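Skilluston's snack swap is back, and it's moving to Flevbridge

January 2021

If you've been missing the snack swap as much as I have, good news: it's coming back! The people at Nekside, the little corner shop that got the whole thing going, have confirmed that the next one opens in June, and this time it's over the river in Flevbridge, in the old seed hall behind the market.

For anyone new to town, the idea is dead simple. You turn up with packets of something nice, you put them on the table, and you go home with packets of something you've never tried. I came away from my last one with sesame sticks, a bag of sour plum sweets and a terrible stomach ache (worth it).
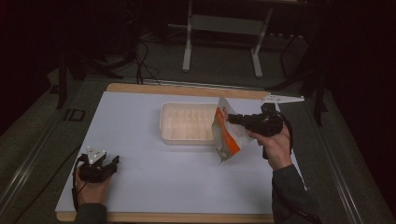
A snack bag over a tray with small compartments.

The big change is the tasting side. Up to now it's been sealed packets only, which meant you picked by the wrapper and hoped for the best. In June there'll be 20 tasting tables, and for £2 you can work your way along as many as you can manage. Children go free. I asked whether that was wise, given what my nephews can put away, and was told they'd cope.

Güneş, the bakery on Mill Row, is taking one of the tables and promises its salted chickpeas, plus a spicy nut mix that I've been buying in frankly silly amounts since the autumn. There are 49 stalls in the hall altogether, up from 29 at the last swap in Skilluston, and I'm told the ones by the door went first.

Not everybody's thrilled about the move, mind you. It's a fair walk from Skilluston with a heavy bag, and the number 29 bus doesn't run in the evening. Nekside says it's looking into a shuttle but can't promise anything yet.
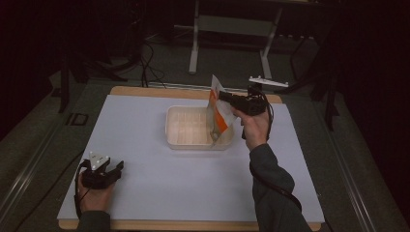 One regular told me she'd go to Flevbridge on foot in the rain if she had to, but that she'd like the allergy labels to be a lot bigger this year, as she'd spent half of the last swap squinting at the backs of packets. I did pass that on, and the answer was that every tasting table will have a large printed card listing nuts, milk, wheat and sesame.

Stall bookings are full, but there's a waiting list at the Nekside counter, and tasting tickets go on sale there in the spring. Bring your own bags, please, and if you've got any of those sour plum sweets, come and find me first!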